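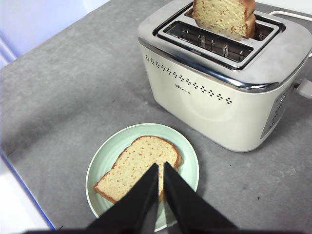 4.2 The lower chamber and its brickwork

The lower chamber at Pimari was the part of the survey we had looked forward to most, and it gave us far more than we had hoped for. From outside, the tomb is a plain cube with a low dome, and earlier visitors wrote it off as a late village shrine. Inside, the walls tell a richer story. The bricks are laid in three distinct patterns, one above the other, and the change from one to the next is so clean that we could follow it by hand all the way along the north wall!

The lowest pattern is a simple running bond in square bricks. Above it comes a band of paired bricks set on end, with deep joints between them that catch the low morning sun (a wonderful thing to see from the doorway). The upper band returns to flat courses, but with smaller bricks and a paler mortar. We take these as three building stages, and the mortar samples collected in April agree with that reading.
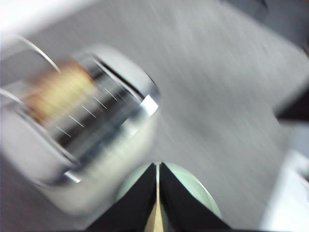
The middle stage is the most exciting. Its paired bricks match those in the gateway at Gerneo, which stands on the same old caravan road, and the two buildings share an odd habit at the corners, where every third pair is turned sideways to lock the walls together. We know of no other tombs in the valley that do this. A single team of masons may well have worked at both sites, and we would love to see the idea tested against the bridge at Prodness, where the brickwork is still hidden under modern plaster.

Figure 3. Lower chamber at Pimari, north wall: the three brick patterns and the corner bond of the middle stage. Drawn on site, 7 July 2024.

As Figure 3 shows, the burial vault cuts through the lowest pattern but is bonded neatly into the middle one. The vault therefore belongs to the second stage, and the first building must have served some other purpose, perhaps as a small prayer hall. Its floor lay lower than the present one, under a fill that held more than 600 pieces of glazed pottery. Most are tiny, but 100 of them keep enough of the rim to be compared with the Fitzgerald series, and the match in both shape and glaze is very close. We return to the pottery in Section 5, after a look at the dome and the four small windows at its base.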